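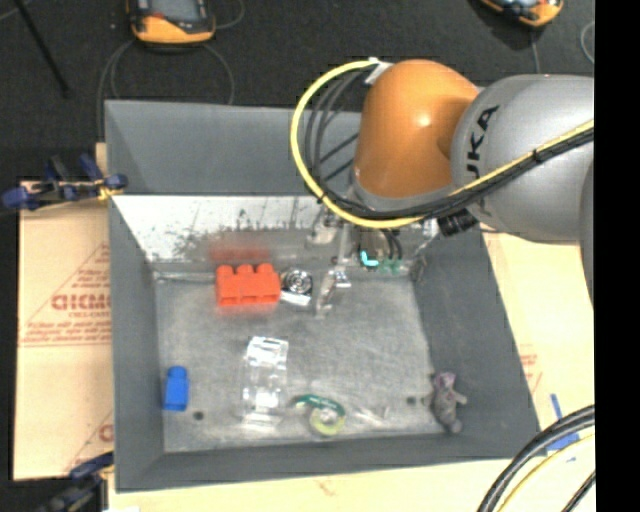 Cisudthorpe Shared Workshop, Robot Arm Group

VALLEJO, April. The Robot Arm Group of the Cisudthorpe Shared Workshop is pleased to announce that Firero, its bin-picking build, can now take a toy out of a gray bin and put it somewhere else. Members have been able to do this by hand for years, and faster.

Firero is an orange arm on a bench, a gripper, a good deal of cable and a bin held in place with clamps. The bench covering is cardboard. A proper top was budgeted at $600, and the money went on cable.

In its latest trial the arm made 100 attempts on a mixed load and brought out 49 items. The group calls this "nearly half" and has asked that the press do the same. Building bricks go well. Clear plastic packaging goes badly, as the software tends to regard it as more floor. The tape dispenser can be lifted but has so far been unwilling to be put down where asked. Plush toys are under review.

Work on the build began in a member's garage and moved to the workshop after 6 months, at the request of the member's household. The gripper has been rebuilt twice since then. The present version drops things more gently.

Over the summer the group plans to teach the arm to give up on an item after a few tries, a skill several members are also working on. A second bin will follow, so that objects have somewhere to go besides the far end of the bench.

Firero will be shown at the Virnville Makers' Fair. Visitors may bring small objects for it to try. Please don't bring anything you need back the same afternoon.

Filed under: Workshop News, Robots, Things That Mostly Work

Recent releases
Laser cutter returns from repair, again
Virnville Makers' Fair: table list and parking
Bench fees to stay the same, for now
Lost property: please claim your clamps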